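Robotics Club Takes Its Two-Armed Robot Into the Virtual Workshop

December 2023

The Willico Robotics Club has had a terrific fall, and the best of it has been happening on screen. Students have spent the semester building and driving a simulated two-armed robot for the Trimuvau Challenge, a contest in which every team works entirely in simulation and sends in its control code to be scored.

Club adviser Yae Morikawa started the season with 20 students, most of whom had never written a line of code for a robot. By Thanksgiving they had both arms reaching out over a virtual table, and the cheer could be heard down the hall in the library!
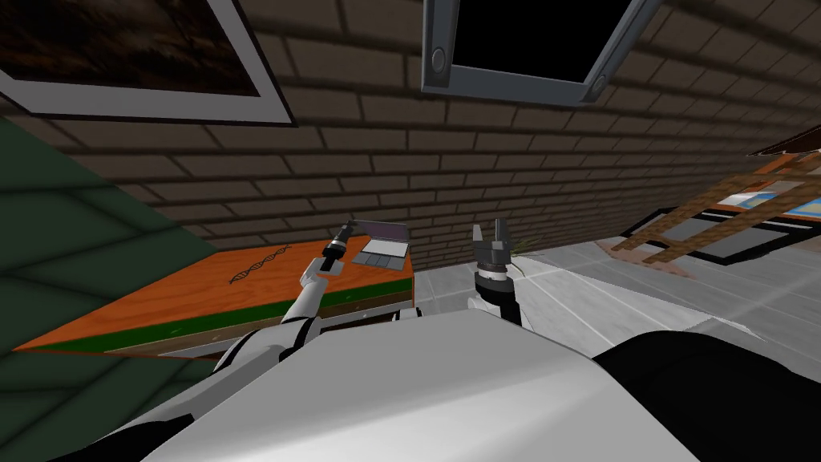 The contest task sounds simple enough. Close a laptop without knocking it off the table, then bring both arms back to rest. Teams get a different room layout every time the program loads, with the furniture, the walls and the floor all changed around, so code that leans on one particular setup falls apart fast. The club learned this in its first week, when a routine that had worked beautifully on Monday sent the left arm straight through the tabletop the next time they loaded it.

"I loved that day," Morikawa said. "They were groaning and laughing, and then they all went straight to the whiteboard and started over. They wanted to know why."

Since then the students have logged 700 practice runs on the lab computers. They split into 3 groups: one for arm motion, one for the grippers and one for the cameras, which give the code its only look at the room. The camera group has had the hardest job. A view from the wrist swings with every move of the arm, and the students had to work out which way the gripper was facing from whatever bits of wall or furniture happened to be in sight. 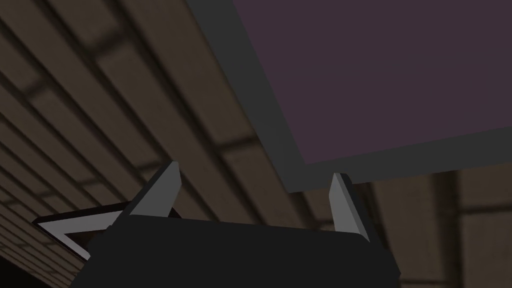
A wrist-level view of the open gripper in the club's simulated room.

The work paid off at the Jullach practice round, where 41 teams submitted code and Willico made the cut for the spring final. The judges' notes praised the smooth way the two arms shared the space, and that part was written mostly by ninth graders.

The final is in May. Before then the club wants to slow down the last bit of the approach, clean up some very tangled code from October and get a second student trained on the camera settings.

New members are welcome when school starts back up after the break, and no experience is needed. The club meets Tuesdays after the last bell in the computer lab. Families who would like to watch the robot run are invited to drop in at any meeting, and the students will happily hand over the controls.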